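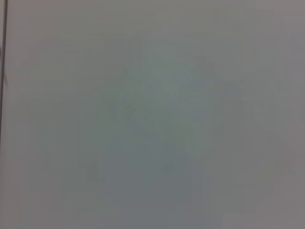
# Apr 15, 2026

I came home from the Tivia gala one hour ago and my feet are still complaining, so I write this on the bed with my shoes off.

The Tivia is the evening before the big film awards of Hesdale, when the actors and the musicians eat small food together and somebody sings. I had a ticket because in February I won it in the raffle of the radio station. I had almost forgotten it. I don't win things usually, so I kept the letter on the refrigerator and then I put a pizza menu on top of it.

The hall was at Gevummont, on the hill, with the long stairs. They said 500 guests, but outside behind the rope there were many more people than this. A girl next to me told her mother on the phone that she had waited since the morning and that she would not leave for a sandwich. I felt a little guilty when I showed my ticket and walked past her.

I sat at a table far from the stage, with three people from a costume workshop. They were very kind. They knew the price of every dress that passed and they said it aloud. One dress, a silver one, was 3000 for one night, only the rent! I asked if you must pay more when you spill something on it and they all laughed, but they did not answer, so I still don't know.

The music was the best part. Majimbun played at last, the four of them, after a host who talked too long about his own series. I know their songs from the kitchen, where I sing them badly, and it is strange to hear the same words come from real mouths. They started with the slow one from the film. In the film it is only under the final titles and most people are already looking for their coats, and I always thought this was a pity. Tonight they made it longer. The singer sat down on the edge of the stage for the last verse and took off one earring, I could not see why. The lady at my left cried into her napkin and then ate her dessert quite quickly.

After the song there was a prize for the best newcomer, and then a prize for a man who makes sounds of rain and doors for movies. His speech was short and I liked him more than all the actors. He said that he has recorded 10 different closets in his life and that he misses one of them.

I did not ask for any autograph. I had the pen in my bag and practiced the sentence on the bus, but when an actor from the hospital series stood beside me at the coffee, I said only "the milk is empty." He said thank you. So this was my conversation with fame.

The way home was slow because the last bus from Gevummont does not stop at the market after eleven, and I walked the rest. It was mild - I carried my jacket. My good blouse has sauce on the sleeve. I must soak it tomorrow before work, and also call my sister, who will want to hear who is thinner in real life.

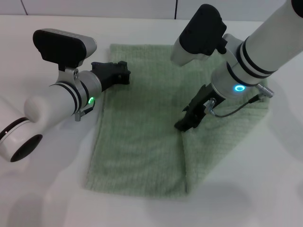 *The green towel, flat on the white table.*

I can't sleep yet. The slow song is still going around, and I only remember half of the second verse.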